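Surner opens fabric-top folding table line to trade buyers

GUDVILLE, 9/16/08 - Surner has released its fabric-covered work table for garment folding rooms. The light gray woven cover runs across the full top.
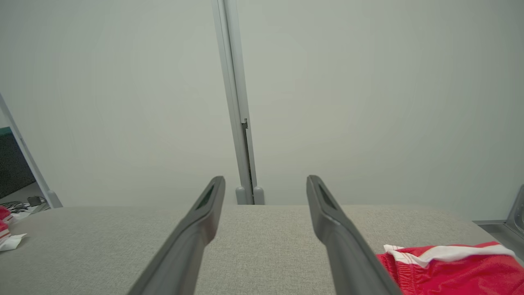
Minimum order is 2 tables. Replacement covers ship in lots of 100 from the Okulano warehouse. Herrero handles trade sales.

Red garments and other strong colors can be sorted and folded directly on the cover.
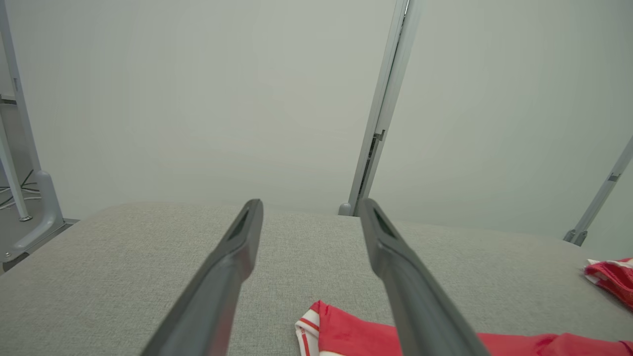 Availability

Orders are open now. A first run of 1000 tables will be complete in February.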